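Notebook, February - grasp planner / stacking, tableware set

Continuing with the rim grasp branch. The last build of Lobo (our planner node) picked grasp candidates from the full point cloud and spent most of its budget on interior points of the bowls, where the highlights leave holes in the depth. Vlastimil's change restricts sampling to the rim band and caps it at 500 candidates per object. Median plan time is down to 413 ms. Cups go through the same code with a narrower band and a higher approach.

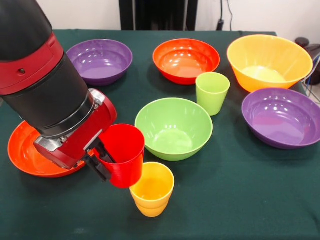

The cup release height is still a hand-set constant. I want it computed from the top of whatever is under the target pose, plus a margin, and read from the scene graph at the moment of release. At present the graph is only refreshed between picks - fine for single placements, wrong for stacks, because the error from each layer carries into the next one.

Head view next. Speckle along the arm outline is the usual mixed-pixel noise at depth edges. The self-filter removes points inside the arm model but leaves the fringe, and the fringe then gets clustered as small obstacles. Padding the model by 38 mm clears most of it and also eats the near rim of anything close to the wrist.

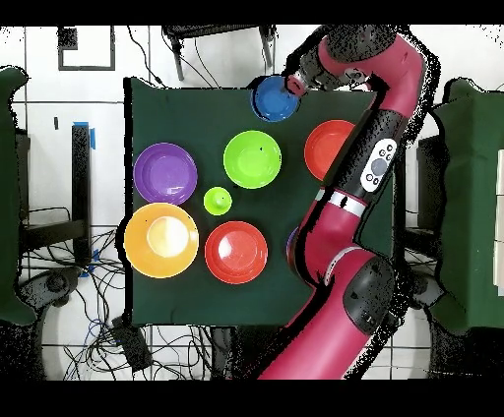 Osimix Manipulation Software Group

Tried per-link padding instead of one global value. Forearm keeps the large pad, wrist and gripper get a small one. The blue bowl now survives segmentation while held at the table edge. Objects behind the forearm are still a problem: the visible part is too thin for the ellipse fit, and the tracker drops the ID. 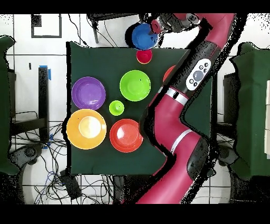
Fernanda suggests holding the last fixed-camera pose for any object the head camera loses, with covariance growing until it is seen again. Agreed. She will write it as a plugin so it can be switched off for the baseline runs. Extrinsics between the two cameras need to be rechecked first.

Stack check: the stability test uses the support polygon of the bottom item only. It should run at every interface, with the lean included.
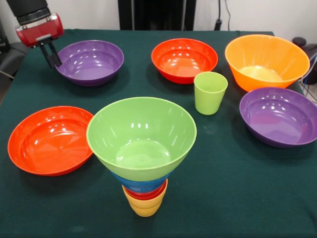
Fixed camera. Stack order from the bottom: yellow cup, red cup, blue bowl, green bowl. Gripper at the rim of the back-left purple bowl.

To do:
- release height from scene graph (me)
- pose hold plugin (Fernanda)
- per-interface stability test (Vlastimil)
- move link padding values out of the launch file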